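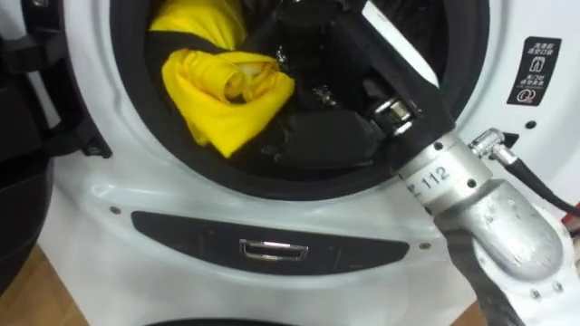 Fig. 1. Tambor com peças pretas e uma peça amarela.

4.2 Esvaziar e fechar os tambores

Aplica-se às unidades de dois tambores sobrepostos instaladas na lavandaria de Medina. Revisão de January 17, 2021.

1. Confirmar que o programa terminou e que o tambor está parado.
2. Abrir a porta até ao fim do curso. Não apoiar peso na porta aberta.

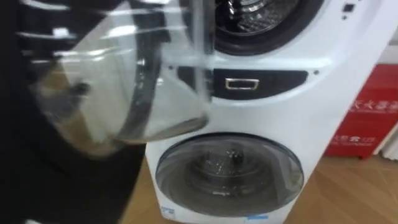

Liya Derese pergunta se pode deixar a porta superior aberta entre cargas. Pode, desde que a passagem fique livre e o tambor esteja vazio.

3. Retirar primeiro as peças pequenas. Separar as de cor clara das escuras.
4. Colocar o cesto no chão, junto à porta do tambor inferior, e passar a roupa diretamente para ele.

CUIDADO: não puxar peças presas na borracha. Soltá-las à mão, sem ferramentas.
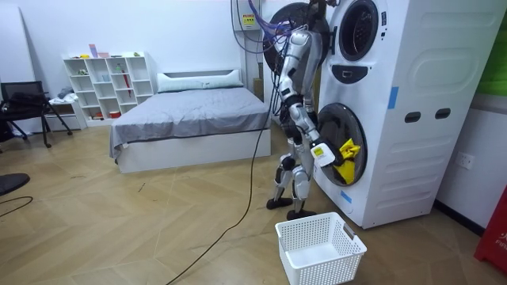 5. Rodar o tambor vazio uma volta completa e verificar se ficou alguma peça encostada ao fundo.
6. Limpar a borracha com um pano macio, incluindo a dobra inferior.

NOTA: as fitas e os elásticos ficam muitas vezes nessa dobra.

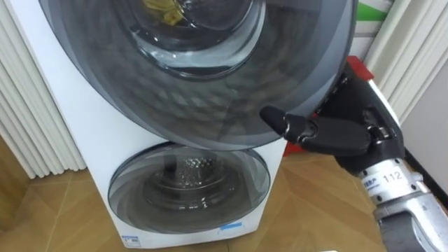

7. Fechar a porta pelo aro, sem pressionar o painel transparente, até ouvir o fecho.
8. Repetir os passos 1 a 7 no outro tambor.

Se a porta não fechar após 2 tentativas, consultar a secção 3.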